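OK so the budget for the bench arm got signed off this week and I have been wanting to post about it, because I spent most of the winter on this spreadsheet and I loved it more than I should. Thread!

Background: small lab at Flerkcombe, one arm, one table, lots of people who want time on it. We had money for either a second arm or everything that goes around the first one. We went with everything around the first one.

The list started at 80 lines. Eighty! Half of it was "nice to have" that somebody (me) had moved up to "must have" late at night. I cut anything I couldn't tie to a task we plan to run before May.

What stayed: a spare end effector, two sets of cables, a proper e-stop on a long lead, and a service visit from Gradine. The service visit hurt. I'd still pay for it again, they answered every dumb question I had on the phone.

We got quotes from Gradine and from Omix. Omix was cheaper on paper, then you add shipping, the adapter plate and the training day and the gap closes to $700. Please ask for the full delivered price, in writing, on day one. I asked in week six.

Also budget for the table!! I had it down as furniture. A perforated metal top means you can bolt a work surface down and take it off again without drilling anything, and I'd put that ahead of any sensor on my list.

Cheapest line in the whole plan is the test objects. Little plastic blocks, stars and cylinders and so on, over a plain wooden board. I keep getting asked if we need "real" parts for sorting work. For a first year, blocks are great. You can lose one and buy another at lunch.

Color groups on the board, two of each, arm over the greens: 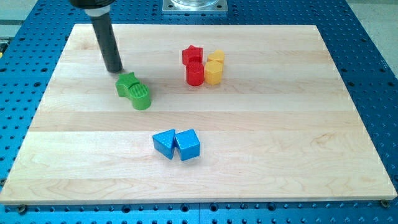
Kristine Macaraeg replied that I should price the spares before the arm, and that her group once waited 6 weeks on a single gripper pad with everything else sitting there paid for. Yes!! Spares are now their own section in my sheet, with lead times in the column right next to cost.

Next up is Estrella, our name for the shared booking calendar (I didn't pick it, I do like it). It costs nothing except my Friday afternoons, and I should have given those a line in the budget too.

If you're planning a bench like this and want the blank version of the spreadsheet, reply and I'll send it over. The formulas in the shipping tab are still a bit wobbly, I'm fixing them tonight.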